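Bramitz presenta Ji, un robot de dos manos construido en un taller compartido y financiado, en buena parte, con paciencia

Las piezas, los planos y la lista completa de errores quedan a disposición de quien quiera repetirlos

KOVIRHOLM, 9 de julio de 2021. El taller compartido Bramitz anuncia la publicación íntegra de Ji, un robot de torso y dos manos construido por cuatro socios en horario de tarde, noche y, en los tramos finales, de desayuno. El paquete incluye los planos mecánicos, los esquemas eléctricos, el código de control y un cuaderno de montaje de 610 páginas que el propio equipo recomienda no leer de corrido.

Ji nació en noviembre a raíz de una discusión sobre quién debía ordenar las estanterías del taller. La propuesta de fabricar una máquina que lo hiciera se aprobó por unanimidad, entre otras razones porque aplazaba el asunto. Las estanterías siguieron como estaban durante toda la construcción y el equipo considera que aportaron un entorno de pruebas de gran realismo.

El robot lleva el nombre de Ji-hoon Wi, el socio que cedió su banco de trabajo para lo que iban a ser dos semanas. No lo ha recuperado. «Me preguntaron si me molestaba que le pusieran mi nombre y dije que prefería la mesa», declara Wi, responsable de la electrónica. «Se lo tomaron como un sí».

Qué hace y qué no hace

En su versión actual, Ji recoge objetos ligeros de un estante, los gira y los deposita en un recipiente. Trabaja con un repertorio de piezas escogidas por su mala disposición a ser agarradas: suelas de calzado, recipientes con tapa y cajas de cartón pequeñas. Las suelas resultaron ser las más exigentes. Son planas cuando se las busca y flexibles cuando se las encuentra, y el equipo les dedicó más tardes que a todo lo demás junto.

Ji no sube escaleras, no conversa y no prepara café. La última función figuraba en el plan inicial y se retiró tras una reunión breve.

El control combina teleoperación y movimientos grabados. Un operador guía los brazos, el sistema registra la trayectoria y el programa la repite con correcciones. El archivo público contiene 2.000 trayectorias, incluidas las fallidas, que están etiquetadas con franqueza. La categoría más poblada se llama «casi». 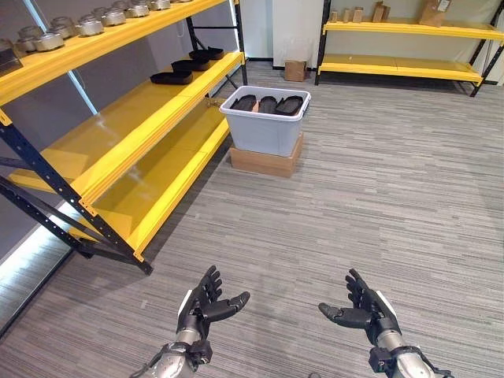

Archana Chaudhary
Coordinadora de montaje y portavoz de Ji, taller Bramitz

Las manos son la parte del proyecto de la que más nos preguntan y la que más veces hemos desmontado. Cada una tiene cuatro dedos articulados y un pulgar, y las dos se ponen palmas arriba al terminar un ejercicio. Es la postura de reposo que programamos para revisar los dedos sin tener que agacharnos. Las visitas la interpretan como un gesto de resignación y hemos dejado de corregirlas.

La zona de pruebas es de lo más modesta: estanterías amarillas y negras, moqueta gris y una cubeta de plástico translúcido donde las suelas van de pie, una al lado de otra. La cubeta está sobre una caja de cartón plana. Calculamos la altura con un modelo bastante elaborado y, después de varias simulaciones, la caja resultó tener la medida justa. El modelo también se publica, por si alguien no tiene caja.

Los recipientes metálicos del estante superior son el ejercicio que todavía nos quita el sueño. Brillan, llevan tapa con pomo y confunden a la visión artificial en cuanto cambia la luz. Los hemos dejado para la próxima versión, que es donde dejamos casi todo.

Un presupuesto con notas al pie

El taller destinó al proyecto una partida inicial de 800 euros. La cifra se respetó escrupulosamente hasta la compra del primer motor. A partir de ahí, los socios aportaron material propio, restos de otros montajes y una fuente de alimentación cuya procedencia se detalla en un anexo. Bramitz no facilita el coste total porque las versiones de los participantes no coinciden.

La estructura interior se mecanizó en la fresadora del taller, con la supervisión de Gerrit Le Roux, encargado de mecánica. Le Roux rehízo tres veces el soporte del hombro izquierdo y ninguna el derecho, que salió bien a la primera y que desde entonces mira con desconfianza. «El izquierdo sé por qué funciona», explica.

El software corrió a cargo de Mariann Hegedűs, que escribió el sistema de parada de emergencia antes que cualquier otra función. La decisión se discutió durante una tarde y dejó de discutirse a la siguiente. Hegedűs advierte de que el montaje exige respetar el orden de conexión descrito en el capítulo cuatro, mantener despejado el alcance de los brazos y tener siempre a una segunda persona junto al pulsador. En ese capítulo, el cuaderno abandona por completo el sentido del humor.

Disponibilidad

Los archivos pueden descargarse desde la página del taller con licencia abierta. Para quienes prefieran recibir las piezas ya cortadas, la distribuidora Skarkau preparará una primera tirada de 70 juegos. Incluyen la estructura, la tornillería y el cableado de los antebrazos. No incluyen motores, manos ni fuente de alimentación, circunstancia que Skarkau ha pedido mencionar de forma destacada y que queda así mencionada.

El montaje requiere herramientas de taller, conocimientos básicos de soldadura y una habitación de la que se pueda prescindir. El equipo atenderá consultas por correo electrónico y ruega que se adjunte la versión del cuaderno, dado que en las anteriores a la definitiva los dibujos de la muñeca están al revés.

Bramitz organizará además sesiones abiertas de montaje en su local de Kovirholm, con plazas limitadas por el número de sillas. La inscripción se hace en recepción o a través de la página.

Acerca de Bramitz

Bramitz es un taller compartido de fabricación y electrónica con sede en Kovirholm. Ofrece a sus socios maquinaria, bancos de trabajo y almacenamiento, este último pendiente de ordenar.

Contacto de prensa: Archana Chaudhary, taller Bramitz, Kovirholm. Se ruega llamar por la tarde. Por la mañana el teléfono queda debajo de algo.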